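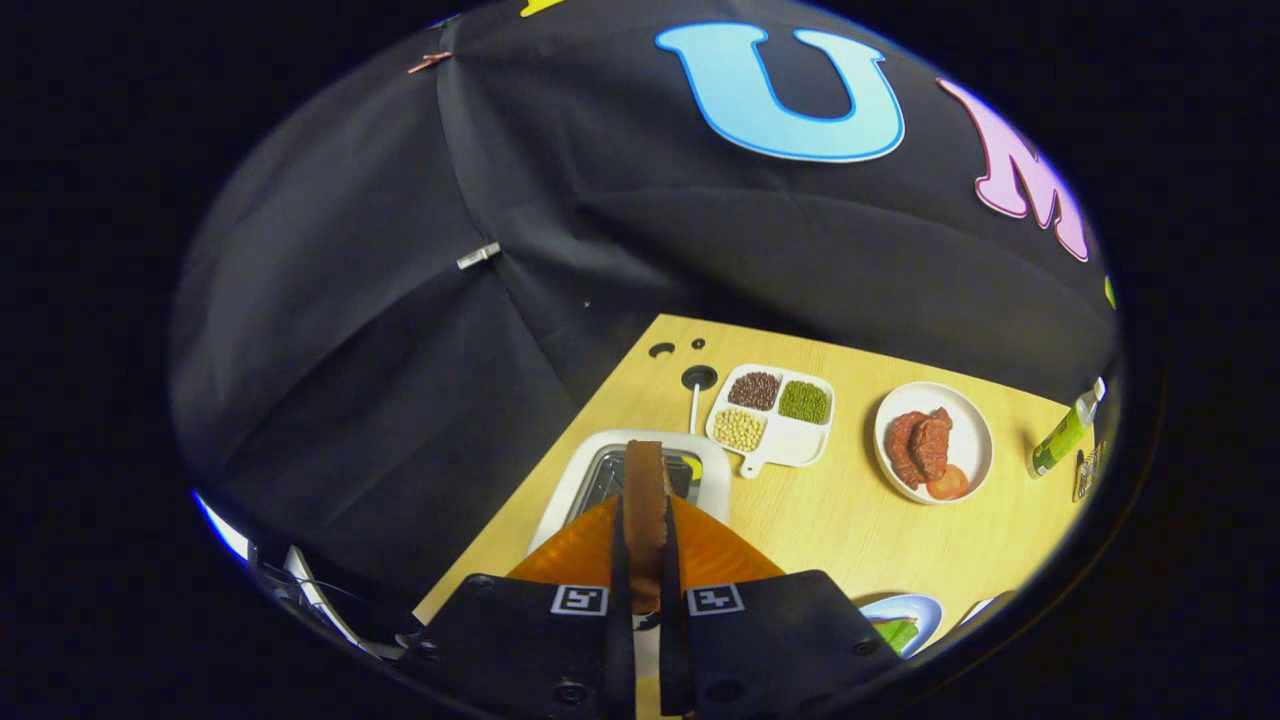 A commenter on my last post wrote that the whole subject bores him now, that he has been promised a kitchen robot for 30 years and will start paying attention when one can get dinner on the table and wipe up afterward. Fair enough. I get some version of that comment every time I write about this, and I'm going to try to answer it properly.

The short version is no, machines can't do kitchen chores yet, if by chores you mean the whole job in a kitchen they have never seen. They can do pieces of it. The pieces are getting longer.

I work with gripper data for a living, so I see more of the pieces than most people do. Beans, meat, a slice of tomato, a bottle, plates, a tray. A person setting up lunch handles all of that without thinking. For a machine, each one is a different problem. A plate is thin at the rim and has to stay level. Beans in a divided tray are fine until the tray tips, and then you have three kinds of beans in one pile and no machine I know of that will sort them back out at a speed you would put up with. Meat is soft and bends when you lift it. A bottle is easy if it's standing up where you expect it, and much less easy lying down behind something.

The hand-held gripper helps with this. A person does the job with the same kind of fingers the robot will have, and the recording shows what worked from the gripper's point of view. You don't need a robot in the room to collect it. What you do need is patience, because two flat fingers are a miserable way to handle food. I did it for an afternoon last year and dropped the same slice of tomato four times.

I went to two demos this spring. The first was Sindano, whose arm cleared a table of 18 items. It took 32 minutes. It broke nothing and it left one fork behind, stuck flat to the table, where the fingers couldn't get under it. The second was Drakel, which is faster and worse. Their arm set out plates at close to the speed of a bored teenager, then put a bowl down on the edge of a tray and let go. Someone stepped in and caught it. They were decent about it and ran the whole thing again -- the second run was clean.

The shop floor is a different story, and I think people mix the two up. Frei makes shelf brackets and has had an arm loading parts into boxes for over a year. The parts are all alike, the boxes come in at the same spot, and the lights never change. When I visited, the shift lead told me she only goes over to it when a box arrives crushed. That counts as doing the chore, as far as I'm concerned. But a bracket is the same bracket every time, and your counter at six in the evening isn't the same counter it was at noon.

So what would change my mind about kitchens? I have a test, and I've been using the same one for a while. Put 20 things on a table, mixed food and dishes, in a room the machine hasn't been trained in. Let somebody who doesn't work for the company lay it out. Ask for the food to be put away and the dishes to go to the sink, and then leave the room. If the machine gets through it without help, I'll call that a chore. Nothing I've seen passes. Cisto says theirs will be ready to try it in May, and they've agreed to let me do the laying out. I plan to include a fork.

As for the reader who wants dinner on the table, I'd say keep your dishwasher and check back. It's also a machine that does a household chore, and it does it by making you do all the picking up and putting down. That part is the hard part -- it's still yours for now.

I'll post the Cisto results when I have them, including the run times.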